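Unit 7: Grasp selection from a wrist view

Chiu Robotics Teaching Lab – lecture notes, second half of the course

7.1 Where we left off

Unit 6 ended with a list of block poses in the table frame. Each pose has a class (cube, short block, long bar), a color label, a position and a yaw angle. Height is taken from the table plane and is not estimated. The planner now has to pick one block, one approach direction and one finger opening, and hand these to the controller.

All exercises use the Wodano simulator with the round table. Jevwood is the perception node and Trarcombe is the planner. Keep the two in separate processes. Several past submissions merged them and then could not be replayed from a log.

7.2 Candidate generation

For a block with a rectangular footprint there are two finger axes, one across each pair of opposite faces. Discard an axis if the width across it exceeds the maximum opening less the clearance on both sides. A long bar keeps one axis. A cube keeps both, and yaw is ambiguous by a quarter turn, so wrap the angle before comparing it with the current wrist yaw. Failing to wrap is the most common cause of a wrist spin just before descent.

Sample grasp centers along the remaining free direction. The default cap is 200 candidates per cycle, counted over all blocks together. When the cap is reached, Trarcombe drops the candidates farthest from the block centroid first.

7.3 Clearance test

Each fingertip is swept as a box from the pregrasp height to the table. The test fails if either box touches the footprint of any block, including the target. Neighbors matter most when they lie along the finger axis. A neighbor in line with the free direction leaves both finger boxes clear, and the grasp can be accepted with very little space between the two blocks. Check the palm volume separately.

7.4 Masking the gripper

The wrist camera always sees part of the gripper. The mask is computed from the finger joint value at the image timestamp, so a stale joint value leaves finger pixels in the segmentation. Shadows are a second source of error. The arm's shadow is large and brown on the wood and moves with the arm. Threshold on hue before brightness – the dark blue and dark purple blocks are lost otherwise.

7.5 Worked case

The target is a blue cube with a second blue cube in the same view. Color alone does not identify the target, so the track ID from Jevwood must be carried through to the controller. Compare the finger opening and the position of the cubes relative to the fingertips in the two views. 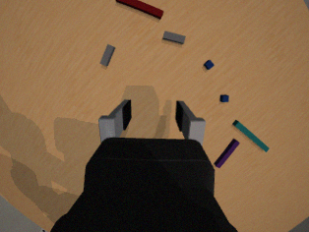 Wrist views of the round table: fingers open in the first, fingertips beside the lower blue block in the second. 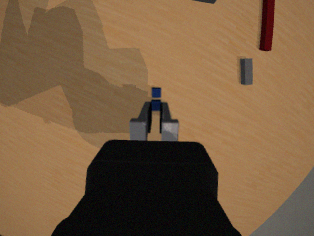 Reading time: 2 min

For the second view, write out the clearance test by hand for both finger axes of the lower block. State which axis the upper block affects. Then repeat with the target and neighbor swapped.

7.6 Exercise

Run the planner on log 136. Submit the accepted candidate, the rejection count by reason, and a plot of wrist yaw against time with angle wrapping on and off. Use the default clearance. Reports without the replay command are returned unmarked.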